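Letska Vegetable Box - Frequently Asked Questions

Last changed: April 2006

What is the Letska box?
It is a box of vegetables and fruit which we bring to your street every second week. The growers are from Dondcombe and from the hills behind Phuthong. You pay for one season, and the season has 10 boxes.

Can I choose what is inside?
No, we are sorry. We pack what the growers have in that week. You can write to us two things that you never want to receive, and we will put more of something else.

How do I keep the leafy vegetables fresh?
Do not wash them before you store them. Put them in a bag with a few small holes and keep them in the low part of the refrigerator. Bok choy stays good for four or five days like this. If the leaves become soft, stand the cut end in cold water for half an hour.

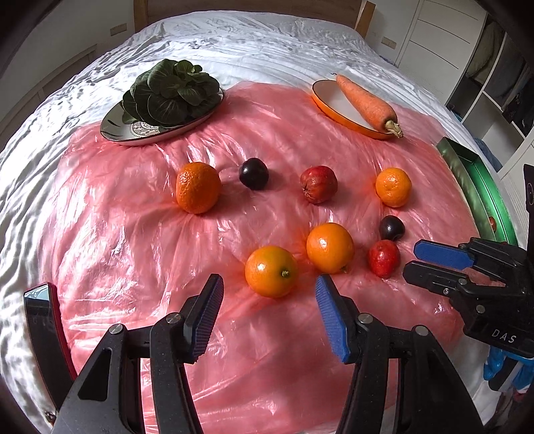
Apples are a different matter. They give off a gas which makes greens turn yellow, so please keep them in another drawer or in a cool room. Plums can stay at room temperature until they are a little soft, and after this they should go in the refrigerator.

Must I peel the carrots?
It is your choice. We only brush them under the water. The skin of old winter carrots can be bitter, and then it is better to peel.

My box arrived and I was not at home. What happens?
The driver leaves it at the pickup point of your street and it waits there until 8 in the evening. In Brumusville the pickup point is the bakery, at the side door. After 8 the food is given to the school kitchen and we cannot return the money.
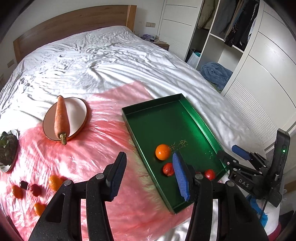
Macario Palacios wrote to us that 8 in the evening is too early for people who work late shifts, and he asked if a neighbor can take the box for him. Yes, this is possible. Give us the name of the neighbor one day before, by phone or by e-mail. One neighbor can collect for two homes, but not more.

Can I stop for a holiday?
Yes, you can skip two boxes in each season. They are added at the end. For the season which starts in May, please tell us your dates early - the list is long, with nearly 300 homes now.

Do you take back the empty boxes?
Yes, please! Fold them flat and leave them at the pickup point. Wet or broken ones go to paper recycling.
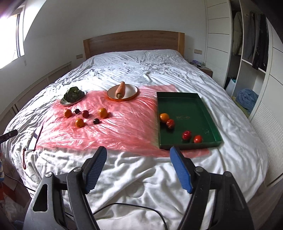 We use each box four or five times, so please do not write on it or put tape on the lid. The rubber bands and the small paper bags you can return also.

How do I pay?
By check or at the office in Dondcombe. We do not take cards yet.

Who can I ask if something is missing?
Call the office and ask for Mio Noguchi, extension 1403. Please call on the same day and have your box number ready - it is on the short side, under the handle.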